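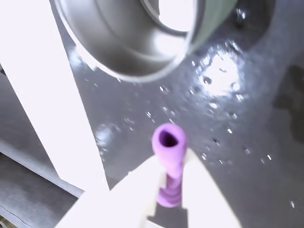
## 4. Fitting the inlet sleeve

The MacBrayne condensate pump is supplied with a soft inlet sleeve, which seals the boiler drain pipe to the tank. Complete section 3 (Levelling the tank) before starting.

**Caution:** Switch off the boiler and the pump at the fused spur. The float switch can start the motor without warning.

1. Cut the drain pipe square and remove all burrs, inside and out.
2. Mark the pipe 23 mm from the cut end. This is the insertion depth.
3. Wipe the pipe and the tank inlet with a damp cloth. Do not use grease, petroleum jelly or solvent cement.
4. Press the sleeve into the tank inlet until the rim sits level all the way round.
5. Push the pipe into the sleeve up to the mark. Twist slightly if it binds.
6. Clip the pipe to the wall within 1000 mm of the tank. Maintain a steady fall towards the inlet.

**Note:** Tanks of the Belldale pattern have a narrower inlet and need the reducing ring from the accessory bag. Fit the ring to the tank first — it cannot be added once the sleeve is in place.

### 4.1 Leak check

1. Remove the inspection cap and pour clean water into the tank until the float lifts.
2. Restore power to the pump only. The motor should run and then stop as the level drops.
3. Repeat 6 times, checking the joint with a dry paper towel after each cycle.
4. If the towel is damp, isolate the pump, withdraw the pipe and check the cut end for burrs. Fit a new sleeve if the old one is nicked or torn.
5. Refit the inspection cap and restore power to the boiler.

**Caution:** Condensate is mildly acidic. Wear gloves when opening a tank that has been in service, and rinse any splashes with water.

### 4.2 Replacement

Inspect the sleeve at each annual service. Replace it if it has hardened, split or pulled away from the inlet. Record the change on the service card inside the front cover.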